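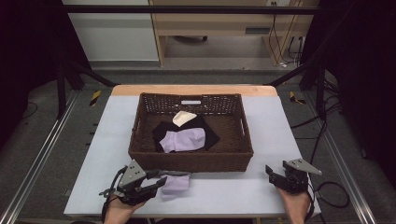 Home | Reviews | Laundry | Storage | Kitchen | Contact

Nindesness woven basket: a review
By Nesrin Yurt
September 19, 2020

Print this page | E-mail this to a friend

I have owned a lot of laundry baskets. The plastic ones crack at the handles, the pop-up mesh ones pop up when you don't want them to, and the canvas one my sister gave me slumps over like a tired dog. So when I say I'm a bit in love with a brown wicker basket, please know I've done the hard yards first!

It's the smaller rectangular one from Nindesness, and I bought it in July from Onach, the homewares shop near the station. I'd gone in for coat hangers. It was sitting on a low shelf with a pile of tea towels in it and I carried it round the shop for a while before I admitted I was buying it.

The weave is what won me over. It's tight and a good dark brown, and the rim has a thicker braided band all the way along that feels lovely and solid when you grab it. There's an opening at each end to get your hands into, plus a little rectangular one near the top of the long side, so you can pull it off a shelf front-on without wrestling it. I didn't think I'd care about that third one. I use it more than the other two!

Mine lives on the folding table and its whole job is socks and small stuff. Everything big goes straight from the line to the cupboards, and the bits that need pairing or have lost their partner go in the basket. We're a family of five and two of us play netball, so you can imagine. It's low enough that you can see right to the bottom, and pale socks show up beautifully against dark things. I lay something black across the bottom first now (a T-shirt, usually) and put the light ones on top, and pairing goes so much faster. My lavender pair used to vanish for weeks at a time.

A few things to know before you rush out. It isn't big. If you want something to haul a full load out to the line, get the large, or get something else altogether. I wouldn't put anything dripping in it either. And I ran an old pair of tights round the inside when I first got it home, just to check for snags, and found one rough end near a corner. A quick snip with the nail scissors fixed it and it's behaved ever since.

I did look at the Fistix folding basket as well. It's clever, and it packs down nearly flat, so if you're short on room it could be the one for you. I found the sides a bit floppy once there was any weight in it, and it looks like what it is. The Nindesness can sit out when people come over and I don't feel the need to shove it in a cupboard.

Cleaning has been easy so far. I tip it upside down outside, give it a good whack, then go over the weave with the soft brush from the vacuum. Lint does collect under the braid, so an old toothbrush is handy there.

My friend Serpil Uysal borrowed it for a weekend to hold bread rolls at her mum's birthday lunch (with a clean tea towel in it, don't worry) and has since bought her own in the same colour. Onach had two left when she went in, and they told her more were on the way.

Print this page | E-mail this to a friend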